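How to find out which chores a machine can do in your room

Last updated in February by Rostam Taheri

People ask whether a robot can tidy a room yet. The useful answer depends on the room and on the job. A machine that puts a cup on a shelf nine times out of ten may fail every time on a cloth. The method below gives you a plain yes or no for each job. We use it at Urkoneo before we agree to train anything, and it takes an afternoon.

You will need a handheld gripper with a camera on it, a phone for timing, paper and a pen. A robot comes in at the last stage.

Step 1. Write the jobs as single actions

"Tidy the floor" is no good as a job. Break it down until each line has one object and one place for it to end up, such as "bucket from floor to bottom shelf". If a line has the word "and" in it, split it.

Keep the list to one side of paper. Keith Tawhiri's first list for the Sharifi workshop ran to 40 lines and he used perhaps a quarter of them. Leave out anything that involves a kettle, a blade or stairs.

Step 2. Sort the list by what the object does when you grip it

Rigid things keep their shape. Buckets, cups and small boxes go in this group. Current machines are fairly good at them if the object fits between the fingers and has a rim or side to hold.

Soft things change shape when touched. Cloths and sheets of paper belong here. Picking them up is often possible, but folding them or laying them flat is much less certain.

Attached things pull on something else. Cables are the usual case. A cable can be knotted, plugged in or under somebody's foot, and the gripper camera may show only a short piece of it. Put these at the bottom of the list.

Step 3. Do each job yourself with the gripper

Hold the tool as you would hold a pair of tongs and keep your free hand out of it. If you can't do the job with two fingers and no help, a robot with the same fingers won't do it either. Cross it off and move on.

Allow two minutes for each attempt. Write down whether you had to put the object down and take a new grip. Regrips are where most of our trained jobs went wrong later.

Step 4. Look at the room from the gripper's height

Your own eyes will miss things here — you already know where everything is. Hold the gripper still, look at its picture, and check each object on your list. Can you see the whole of it? Does a finger cover it? Is it a pale thing on a pale background?

Mark the floor as well. A steel bucket standing in the open on a wood floor is a fair first job. A white piece of paper or cloth on the floor is harder. A long white cable that comes down from a wall socket, makes a loose coil and carries on across the floor is harder still, and it also lies in the way of anything on wheels. 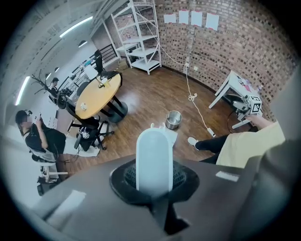

Step 5. Decide what to record

Take the two easiest jobs that are left and record those first. Our bucket job needed roughly 2000 recordings before we trusted it on a real arm, so be strict about what goes forward. Move the object a little between recordings and change which side you come from.

Keep the crossed-off lines with their dates. When you get new fingers or a better camera, start again at Step 3 with the old list.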